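Last updated: April 2019

Ticket 262: Heva panel kit, wrist view and outside view, lever task
Product: Otelero simulation package with the Heva control panel add-on
Site: Brultuvbridge
Status: open, waiting on customer

Problem as reported: The customer is trying out the Heva add-on before buying. The scripted approach to the panel finishes without an error, but the slider lever is not moved in every run. Customer asks if the add-on is faulty or if the settings are wrong, and if the trial period can be extended.

Checked so far:

Reinstalled the add-on over a clean copy of the package. No change.

Ran the approach script 14 times with the default settings. The lever was missed in 11 of them. No warning in the log.

Step limit was at 1,000. Raised it, same result, put it back.

Swapped the panel file for the one in the previous release. The misses stopped. Swapped it back and they returned. This points to the panel file and away from the arm.

Compared the two panel files. The new one has the slider origin at the end of the track. The old one has it at the middle. The script still reads the origin as the middle, so the target is off by half the length of the track.

Lens setting for the wrist view is the wide one that comes with the kit. The customer asked if the curved edges throw off the target. They do not. The script takes the target from the panel file and does not use the wrist view at all.

Workaround: in the task settings, set the slider offset by hand to half the track length. Save, close the scene and load it again. The offset is not picked up while a scene is open. A corrected panel file is planned for the next Otelero release, at no charge to trial users. Trial extension was passed to sales.

Renders attached. Gripper is open in the three wrist views.

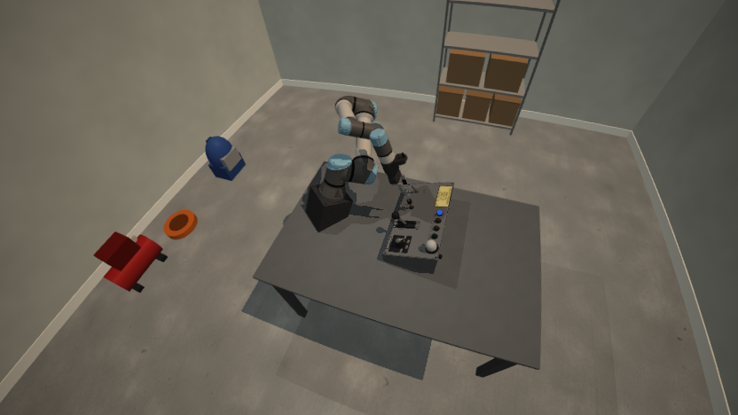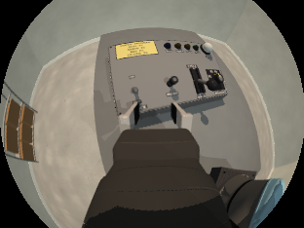
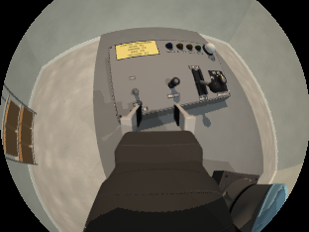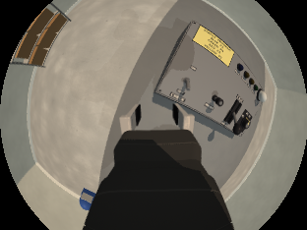
Reply from Loureiro: The offset fixed it on our side. We have not had a miss on the slider since the reload. I would still like the script to give a warning when the lever has not moved, because we only noticed by going through the runs one at a time. The manual should also say that the scene has to be closed first. We lost a morning to that. Please keep the ticket open until the new panel file is out, and let me know if the offset has to go back to zero when we install it.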